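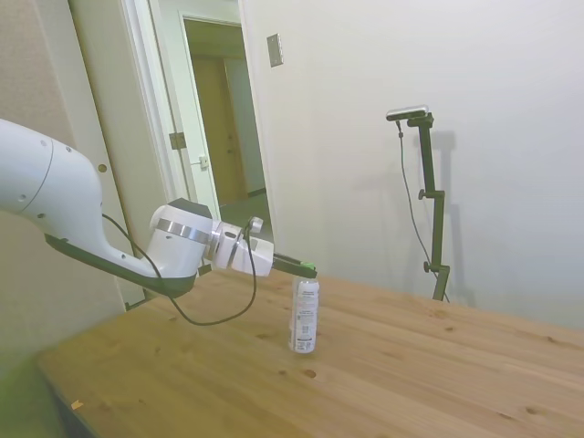
What Is Written on a Bottle?

A page for curious readers, ages 7 to 10
From the Plerkham children's pages

Every bottle or can in your home has a small story on its side. This story is called the label. Many people look only at the name and the colour, but there is much more to read. Let us learn it together.

The name

The biggest words are usually the name of the drink. Our drink has the name "Harmless Harvest" on it. A company chooses big letters so that you can find the name from far away in the shop.

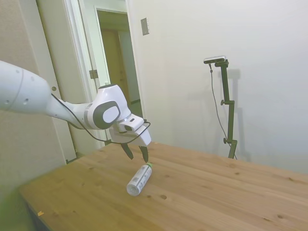
A bottle is round, so you cannot read all of its label at once. You must turn it slowly in your hands. If the bottle is lying down, you can roll it a little. Please check first that the cap is closed well!

The table of numbers

Many bottles have a table with lines. Its title is often "Nutrition Facts". Nutrition means what the food gives to your body. In this table you can find the sugar, the salt and the energy. Energy is counted in calories or in kilojoules. An adult may need roughly 2,000 calories in one day, and a child often needs less.

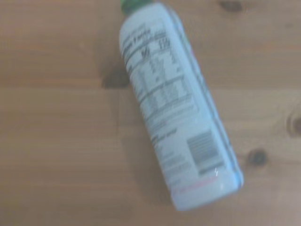
The thick lines divide the table into parts. Look also for the word "serving". It tells you how much drink the numbers are for. Sometimes one bottle has two servings, and then you must multiply by two.

The stripes

The black and white stripes are called a barcode. The machine in the shop reads them with light, and the computer finds the price. The price is not inside the stripes, only a number for the product.
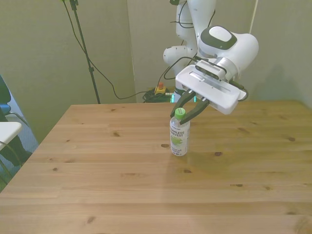
The cap and the clear sides

A screw cap turns to the left for opening and to the right for closing. Through clear plastic you can see the drink, but a label may cover a big part of it.

Try it at home

Take one empty bottle from the recycling box. Find its name, its table and its barcode. Then draw your own label for a drink called Fevum. What flavour will it have?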